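Cuscombe Garden Room: minutes of the December meeting

Present: Sandrine Pruvost (chair), Heriberto Rivadeneyra (minutes), two members from the Saturday rota's replacement group, one guest from Strickland.
Apologies: one, received by email.
The meeting opened at 6.15 pm.

1. Minutes of the last meeting
Agreed with one correction. Under item 4, "Prernari catalogue" should read "Ferinach catalogue". Heriberto to amend the file copy.

2. Money
The budget for the year is £2,000. Spending to date is £1,516. The Strickland invoice has been paid. The invoice for printing 200 leaflets has not come in yet and will go into next month's figures. Sandrine asked that receipts be handed in with a name on the back, as three came in last month without one.

3. Hands and cleaning up
There was a discussion of how people clean up after potting. The nail brushes bought in the autumn have gone missing twice, and the hand towels are being used on the worktops.
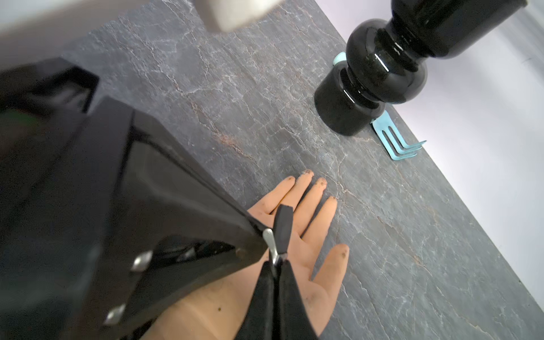
Sandrine proposed that the sink by the door be kept for hands only and that pots and trays go to the outside tap. Heriberto agreed but said the outside tap is too cold to use for long at this time of year. It was pointed out that a quick rinse does little for dirt of the sort seen here, in dark specks at the very tips of the fingers and along the nails. A brush is needed. Two new ones will be bought and tied to the sink with string. A notice will go up asking people to wash before handling leaflets or seed packets. Agreed.
Action: Heriberto to buy brushes and write the notice.

4. Surfaces
The guest from Strickland gave some general advice on marbled finishes. Grit should be swept up dry before any wiping. Scouring powder is not to be used. Members said it is easy to miss small bits against grey with so many white and rust-orange veins in it, and that the strip next to the wall is the part people skip. It was agreed to add "along the wall" to the closing list as a line of its own. A plain finish was suggested for any future purchase. No decision was taken.
Action: Sandrine to reprint the closing list.
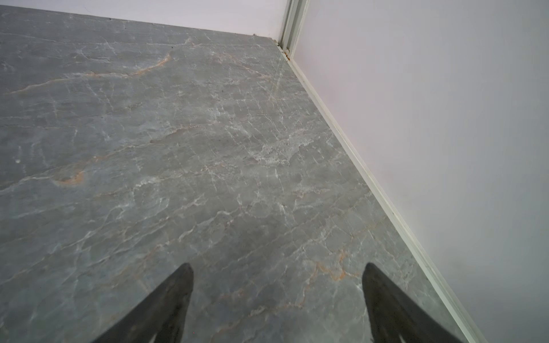 5. Display corner and storage

The winter layout was talked through. One member felt that the flowers should go at the front, where children can see them. Others preferred the back, out of reach of elbows. It was left at the back for now.
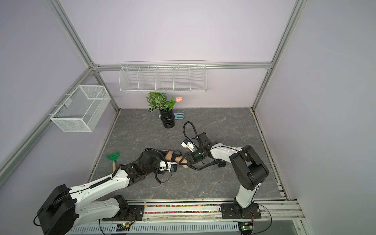

Storage took up most of the time on this item. The question was whether to order more wire baskets from the Ferinach catalogue, which has a minimum order of £100. Heriberto was against it. He noted that the long white shelf basket has five compartments with nothing in them, and the mesh one on the left wall is empty too, while the green rake is lying out on the floor and the blue fork is behind the black vase with the tulip. He would like to see the present baskets filled first. Sandrine thought the compartments might be short for anything with a handle and suggested gloves and labels go in there. Agreed to try this until spring and to order nothing in the meantime.
Action: all to put toy tools away at the end of a session.

6. Any other business
The Prernari seed list has arrived and is in the drawer. Please do not take it home.
The spare key is with Sandrine.

The meeting closed at 7.40 pm. The next meeting will be in January, same time, date to be sent round by email.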